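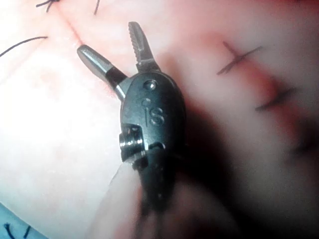 **marlpit** replied:

Pads go stiff if you leave them on a windowsill. I had a Bellent one that lasted a term and then started tearing at every bite of the needle. Keep it in the bag it came in, flat, in a drawer.

---

**tansy_k** wrote:

Agree about the drawer. Mine is a Trusska, the plain pale one with no wounds already cut into it, and I've had it since July. I've put two long cuts in it and worked up and down both. It will take a lot more than people think if you don't pull upwards on the thread.

---

**oddment**

The plain ones are better value. With a pre-cut pad you're stuck with whatever the maker decided, and half the wounds are shapes I never practise. You do need to cut your own properly though. I used a blunt blade on my first and the edges were ragged, so nothing would line up.

---

**marlpit**

> The plain ones are better value

For you maybe. For someone starting out I'd still say pre-cut. They've got enough to learn without making a mess of the cut as well.

---

**fennel192**

What is everybody doing about the surface getting tacky? I've got an Eide pad and after a few evenings it picks up every bit of fluff in the house. I've tried washing-up liquid and it comes back within a day.

---

**tansy_k**

Wash it, let it dry on kitchen paper, then a little talc or cornflour. Tap off what's left over. Don't use hand cream anywhere near it, or practise straight after putting some on. That was what did for my old one.

---

**fennel192**

Cornflour worked. Ta.

---

**greyhen**

Can I ask about holding the edge? I keep tearing the pad with the teeth when I lift the skin layer. Toothed forceps, ordinary ones, nothing fancy.

---

**oddment**

You're squeezing too hard. Teeth are there so that you can use less pressure, and a light hold is enough to turn the edge over. If you can see marks in the pad after you let go, ease off. Smooth jaws are worse in some ways, you end up crushing to stop it slipping.

---

**marlpit**

I'd go the other way for practice. Start smooth, get used to how much the pad will stand, then move to teeth. I was taught with teeth from day one and had to unlearn a heavy grip later on.

---

**oddment**

We'll not agree on that one. On real skin I was told teeth, on a pad I do teeth, so that it's the same in the hand.

---

**greyhen**

I've got both so I'll try a row with each. How many stitches do you do in a sitting? I saw somebody say 100 a night.

---

**tansy_k**

A hundred a night is silly. By the end you're practising bad ones. I do one cut, closed from end to end, take them all out, look at the holes and see where the spacing went off. Then I stop.

---

**marlpit**

Same. The holes tell you more than the stitches do. If they're not the same distance back from the edge on both sides, it'll pucker.

---

**fennel192**

Has anyone had the Pullumia pad? It's a fair bit thicker and I can't tell from the listing if the layers are stuck together.

---

**greyhen**

I had a go on one. The layers are joined but the top peels away at the corners if you bend it. Fine if you pin it to a board.

---

**oddment**

Pin any of them to a board. Mine's on an offcut with 2 bulldog clips and it doesn't budge.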